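Plotden Submission System
Guide for Contributors
Section 4: Sending a Manuscript to Garna
Updated 2025-01-05

Garna takes articles and recipes on food history through Plotden. You need a contributor account before you start (see Section 2).

1. Sign in and choose New Submission. If you write for more than one title, pick Garna from the list – Skokport books have their own form and their own editors.

2. Enter the title of your piece and a short summary. The summary box stops at 279 characters, including spaces.

3. Upload the text as a single file. The limit is 40 MB. Leave footnotes as footnotes; don't paste them in at the end as plain text.

4. For historical recipes, upload the transcription and your modern version as 2 separate files. Keep the original spelling in the transcription and put your own comments in square brackets.

Note: Weights and measures in the modern version should be given in both ounces and grams. Cups are fine for flour and sugar.

5. List your sources under References. Manuscript cookbooks need the name of the library, the shelf mark and the page or leaf.

Caution: Plotden signs you out after 40 minutes without a save. Anything typed into the References box since the last save is lost.

6. Add illustrations under the Pictures tab, one at a time, and type a caption for each.

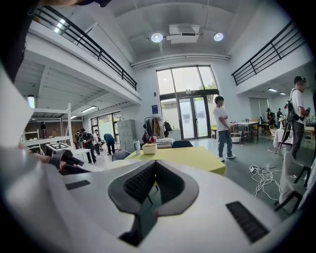 Captions for Garna run to one or two lines and are printed in the same type as the footnotes. Give the source of the picture and the date if you have it. Name the main object first, then the setting: "White hand-held gripper with a ribbed V-shaped notch, in a high-ceilinged workspace" is long enough. Credit lines go in the separate box.

7. Choose Preview and read the piece through. Fractions and accented letters are the usual trouble spots.

8. Choose Send. The status changes to Received, and a copy of the form goes to your email address.

Note: Pieces for the Mai supplement must be sent by the end of April. Tick the Mai box in step 1, or the piece will go to the general list.

To withdraw a piece, open it from My Submissions and choose Withdraw. Once the status reads In Edit, write to the Garna desk instead.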